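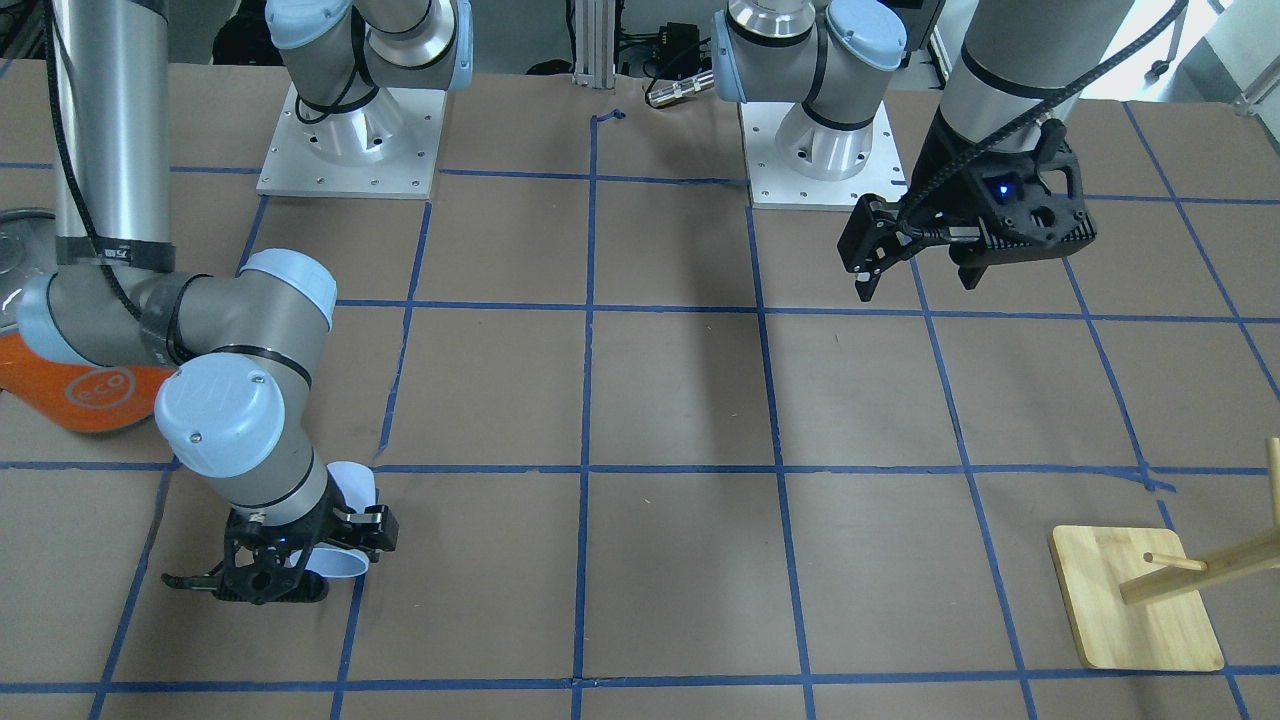 Progress report to the Mabuza Fund: shared working rules for two-armed benches
Period ending November
Prepared by Leonor Tavares, Plovar workshop, Custercombe

First of all, thank you for your patience over the revised timetable, and for the very kind note that came with it. It was pinned up by the kettle for most of the autumn and did us all a great deal of good. I am glad to say that the rules are now in a state where other people can read them without one of us standing at their elbow, and that was the main thing we promised you for this half of the grant.

Where we have got to

The draft now has 20 rules, grouped under setting out the table, starting up, working, stopping, and keeping records. We began with a much longer list, borrowed from all over the place, and spent a good part of the summer merging the ones that said the same thing twice. The section on setting out the table has changed most. We cover the top with brown paper and mark it into cells with blue painter's tape, and the old wording asked for the lines to be measured and square. In practice people spent ages on it and then laid objects down by eye anyway (I was as guilty as anyone). The new wording says that hand-laid tape is fine, so long as each cell can be told apart from its neighbours and the paper is changed when the tape starts to lift.

The working section now says a good deal more about two arms sharing one table. Each arm has a home side, and a person has to say aloud which arm is about to cross over before it does. We argued for some time about whether the middle of the grid should be kept clear between tasks. The rule as it stands asks for clear cells between the object being carried and the place it is going, whether that is a stand, a rack or simply another cell, and leaves the rest to good sense.

Trying the rules out

We logged 617 runs under the draft, and the operators filled in a short sheet after each one. Of those sheets, 146 had a comment on them, far more than I had dared hope for, and reading them has been the nicest part of the job. Many are grumbles about wording. "Ensure the end effector is unladen" has quite rightly become "Check the gripper is empty". Others raised things we had missed altogether, such as who may reach in to straighten an object while the arms are paused. The answer is now one named person per session, with the stop button in the other hand.

Our friends at Grikomville have been working from the same draft on their own bench and sending back marked-up copies. Their table is rather smaller than ours and they found the distance rules hard to keep to, so those are now written in terms of cells. I think that is a real improvement, although it does mean the cell size has to be written on the session sheet, and people forget.

What has not gone so well

Record keeping is still the weak part. The sheets are filled in cheerfully in the morning and rather thinly by four in the afternoon, and I can't blame anybody for that. We have cut the sheet to 5 questions and will see whether it helps. The cable checks are also behind. The wording is agreed, but the drawings that go with it are not finished, and I would sooner send them late than send them wrong.

Next steps and money

Over the coming months we will finish the drawings, hold a reading day in Custercombe for anyone who wants to pick holes in the draft, and send you a clean copy for your own advisers. Spending is in line with the plan apart from printing, where we are a little over, and travel, where we are comfortably under. With your agreement I should like to move the difference across to cover the reading day. If you or a colleague would care to come, you would be most welcome, and I will send the details as soon as the room is settled.

With warm thanks,
Leonor Tavares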